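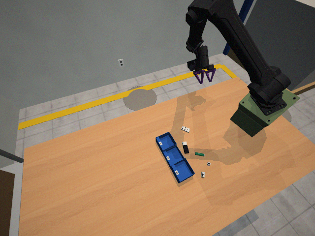 4.2 공개 시연

연구실 공개일 시연은 2023-02-06에 Stesetska 연구동 1층 시연실에서 진행하였다. 이 행사는 Adix와 공동으로 운영하는 연례 공개일의 일부이며, 방문객은 인근 제조업체의 공정 담당자와 공학 계열 학부생이 대부분이었다. 본 절에서는 시연의 구성과 운영 절차를 기술하고, 현장에서 관찰한 내용과 방문객의 질문을 정리한다. 정량 평가는 5장에서 별도로 다루며, 공개일 당일의 시도는 해당 통계에 포함하지 않았다.

시연 과제는 탁상 위에 흩어진 소형 부품을 칸막이 상자로 옮기는 분류 작업이다. 시뮬레이션 환경의 배치를 그림 8에 나타내었다. 로봇 팔은 탁자 오른쪽의 녹색 받침대에 고정되어 있고, 파란색 상자는 탁자 가운데 부근에 비스듬히 놓여 있으며, 부품은 상자 오른쪽에 흩어져 있다. 상자의 각 칸 옆에는 흰색 라벨이 하나씩 붙어 있다. 부품은 크기와 모양이 서로 다르고, 금속 너트처럼 보이는 작은 물체부터 검은 점이 있는 납작한 흰색 조각까지 포함한다. 이러한 구성은 같은 파지 자세를 모든 부품에 그대로 적용하기 어렵게 하려는 의도로 정하였다.

시뮬레이션은 사내 도구인 Duravia로 구성하였다. 방문객에게는 먼저 대형 화면으로 시뮬레이션 실행을 보여 주고, 이어서 안전 펜스 밖에서 실제 로봇의 동작을 관람하게 하였다. 두 환경을 차례로 제시한 것은 정책 학습이 주로 시뮬레이션에서 이루어진다는 점을 설명하기 위해서이다. 관람 순서는 모든 조에 동일하게 적용하였다. 방문객은 모두 8개 조로 나누었고, 한 조의 관람이 끝나면 부품을 다시 배치한 뒤 다음 조를 입장시켰다. 재배치는 Maxence Collet이 맡았으며, 미리 정해 둔 좌표표를 쓰지 않고 손으로 부품을 놓았다. 따라서 조마다 초기 배치가 달랐다.

진행 설명에는 Begum 인터페이스를 사용하였다. 이 인터페이스는 정책이 다음에 집으려는 부품과 목표 칸을 화면에 표시한다. 준비 단계에서는 파지 점수와 관절 궤적까지 함께 띄웠으나, 예행 때 설명이 지나치게 길어져 본 행사에서는 부품과 목표 칸만 남겼다. 점수 값은 운영자용 보조 화면에서만 확인할 수 있게 하였다.

시연 중 로봇은 대체로 계획한 순서대로 동작하였다. 다만 오전 관람에서 너트를 집지 못하고 빈 그리퍼로 상자 위까지 이동한 사례가 있었다. 운영자는 동작을 중단시키지 않았고, 정책은 다음 관측에서 너트가 제자리에 있음을 인식하여 파지를 다시 시도하였다. 두 번째 시도는 성공하였다. 같은 조의 방문객 일부는 이 장면을 의도된 시연으로 이해하였으므로, 이후 조에서는 실패와 재시도가 사전에 짜 둔 동작이 아님을 시작 전에 알렸다.

조명 조건도 동작에 영향을 주었다. 시연실 창가의 블라인드를 올린 상태에서는 로봇 팔의 그림자가 부품 위로 짙게 드리워졌고, 어두운 색 부품의 윤곽 추정이 불안정해졌다. 시뮬레이션에서도 팔과 받침대의 그림자가 탁자 위에 나타나지만(그림 8), 학습에 사용한 광원의 방향 범위는 창에서 낮게 들어오는 빛을 포함하지 않았다. 오후 관람은 블라인드를 내리고 천장 조명만 켠 상태에서 진행하였으며, 이때는 같은 문제가 관찰되지 않았다. 광원 범위를 넓힌 재학습 결과는 5장에 제시한다.

방문객의 질문은 도입 비용, 작업 속도, 새로운 부품을 추가하는 절차에 집중되었다. 공정 담당자들은 특히 부품이 서로 겹쳐 있을 때의 동작을 물었다. 본 시연에서는 부품을 겹치지 않게 놓았고, 겹침이 있는 조건은 현재 정책의 적용 범위에 들어 있지 않다고 답하였다. 학부생들은 시뮬레이션과 실제 로봇의 차이를 어떻게 줄이는지를 주로 질문하였다. 라벨을 로봇이 직접 읽는지 묻는 방문객도 있었다. 라벨은 운영자가 칸을 구분하기 위한 것이며, 정책은 라벨의 내용을 입력으로 사용하지 않는다.

운영 측면에서는 재배치에 걸리는 시간이 가장 큰 제약이었다. 부품을 상자에서 꺼내어 다시 놓는 동안 다음 조가 복도에서 기다려야 했고, 설명 담당자가 이 시간에 시뮬레이션 화면을 먼저 보여 주는 방식으로 일부를 보완하였다. 11월에 예정된 다음 공개일에는 예비 상자와 부품 한 벌을 추가로 준비하여 대기 시간을 줄일 계획이다. 창가 쪽 조명 조건은 블라인드를 올린 상태로 유지하고, 재학습한 정책으로 같은 과제를 수행한다.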